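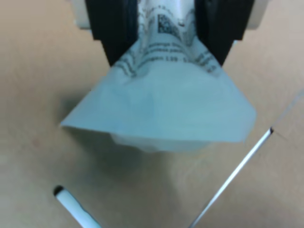 Bags: printing, necks, and what to do with the remaining carton

26 November 2023

Shop to myself until two, then Dela came in for the afternoon. Heating on low, so hands cold for the first hour and the tying was slow. Everything below is about the thin printed bags. The zip bags are a separate matter and Ngaio has those in her own notebook.

Starting point. We have two cartons of thin bags on the lower shelf by the sink. The Emeo carton was marked 2000 when it arrived and is still taped. The Moreira carton was marked 1000 and is open. Antonina wants to know before the January order whether we stay with thin bags for the refill packs or move up a weight. She also wants the label question settled. At the moment we put a paper label on every bag and we also have the printing that comes on the plastic, and the two end up on top of each other about half the time.

What the printing does

Laid flat and smoothed with the side of the hand, the print on the Moreira bags reads fine. Gather the neck and it goes. The lines bend along the folds and slope off to either side where the plastic opens out, and most of the words close up. The small square code sits up in the gathered part too, so it gets dragged in with the rest. On the bag in the picture I can make out pieces of words and some digits and would not want to copy any of it onto a packing slip.

The trouble is where the block is placed. The lower part of the bag pulls out wide and fairly smooth and would be a good place for print, and all the wrinkles are up by the neck where the print is. Siu-fong asked last month if we could turn the bag around and close the other end. We can't, the other end is sealed.

Tried three ways of closing, with the hand scanner on each afterwards.

Gathered neck, twist tie. Scanner would not take the code until I pulled the plastic flat between two fingers. Then it read on the second or third pass. That is two hands on the bag and one more for the scanner, so either someone helps or it has to be pinned against the bench.

Folded over twice and taped. Reads well if the fold stays below the code and does not read at all if the fold goes over it. Folding evenly takes practice. Mine were crooked for the first dozen or so. Dela's were straight from the start, she used to wrap bread.

Neck pleated like a fan and clipped. Looks tidy but slower than either of the others. Code readable if you happen to put it on the front pleat. Gave up after a short run.

Folding wins for anything that needs scanning after it is closed. For anything that gets scanned open and then closed, the twist tie is quicker and holds better, and we should stop worrying about what the print looks like afterwards.

Counting out

Dela and I packed 159 bags between us with the small refill sets (two washers, one spring, one cap, one folded sheet). All Moreira bags, all folded and taped. Six went back on the bench to be redone: four with the fold over the code, one missing its sheet, one with a split side seam. The split one I kept and taped to the inside of the cupboard door so Antonina can look at it. The seam opened at a corner where the spring had been pushed in end first. Put the spring in lying flat.

One split in 159 is better than I expected from plastic this thin. I had it in my head that we were losing a lot of them, and I think what I was remembering was the old lot from before the shelves were moved, which had been next to the radiator pipe and gone brittle.

Weight of contents is not a problem. The plastic stretches a little at the corners and stays there. Larger sets I did not try. Benvinda has the larger sets at her bench and would rather keep them in card boxes, and I agree with her.

Opening them

This was the slowest step all day. The two sides cling. Dry fingers slide on the outside and do nothing. What worked:

Rubbing the open end between thumb and finger, sideways, until one side slips.
A finger cot on the thumb only. On both hands it grabs too much and two bags come up together.
Blowing across the mouth. Works, but not for anything that goes out to a customer, so no.

Dela had a stack of twenty opened ahead of time and stood them in a shallow box with the mouths up. They half closed again by the time she got to the end of the row but still came open easily. Opening in small batches seems right. Anything past twenty and they slump into each other.

Trapped air is the other annoyance. If the neck is gathered before the air is pressed out, a pillow of it stays in the bottom and the packs will not stack. Press from the sealed end up toward the mouth with a flat hand, then close. It adds a second or two per pack and saves having to do the whole carton again, as happened with the Dredelley shipment.

Paper labels

My view is drop them on the folded packs. The code on the bag tells us the bag lot and nothing about the contents, I know that. But we already put a sheet inside with the set number at the top, and it can be read through the plastic if it goes in facing out. The bags are see-through enough for that, with a slight cloudiness where two layers lie over each other. I read set numbers at arm's length through one layer with no difficulty. Through the doubled part by the fold it was harder, so the number wants to be in the middle of the sheet, lower than it is now. Siu-fong keeps the sheet file. I have left a note asking for the number to come down and go up a couple of sizes.

Antonina may say that the customer expects a label. If so, put it on the smooth part in the lower half, square to the bottom seam, and put it on before filling. Labels put on after filling wrinkled on nearly every pack I tried and two peeled while I was watching.

Color

Ngaio raised this one. The thin bags have a bluish cast and the Valavden caps are a warm white, and through the bag the caps look a little gray. She thinks customers will take them for the gray caps, which are a different size. I put a white cap and a gray cap in two bags side by side on the tan bench top and could tell them apart right away, but I knew what I was looking at. Asked Dela to pick with no warning and he hesitated before getting it right. Not settled. Clearer bags would fix it and they cost more – Antonina has the price list, I do not.

For the meantime the gray caps stay in zip bags and the white caps go in thin ones. Then the bag itself gives it away to anyone in the shop, at least.

Storage

Moved both cartons up from the bottom shelf. There was a damp ring under the Emeo one, old, dry to the touch, probably from when the mop bucket was kept there. Bags inside should be fine but I did not break the tape to check. Whoever opens it first, please look at the bottom layer.

Loose bags that were in the drawer: flattened, sorted with the print all facing one way, and put in the long tray with a strip of card on top. Before this they were stuffed in by the handful and came out creased every which way, and a bag that is creased already will not fold straight at the neck. Please put them back flat. If there is no time for that, leave them on the bench and I will do it.

Threw out: the brittle lot, the roll with no core, and a handful with torn mouths. Kept the torn ones that were still clean along one side, they are good for covering brushes.

To do

Ask Antonina about dropping paper labels on folded packs.
Sheet number lower and larger (Siu-fong has the note).
More finger cots, medium. There are four left in the tin.
Ask the supplier if the print block can go lower on the next lot. If they say it is a fixed plate then we carry on folding below the code.
Run the same test with the Emeo bags once the carton is open. Same sets, same two people if possible.
Ngaio to show the two caps to somebody from outside the shop.
New tape for the bench dispenser. The present roll splits down the middle and I wasted a yard of it getting the end back.

Packed sets are in the gray crate under the window, lid on, the six redone ones on top with a pencil tick in the corner of the sheet. Scanner is on its charger. Dela has the spare key until Wednesday.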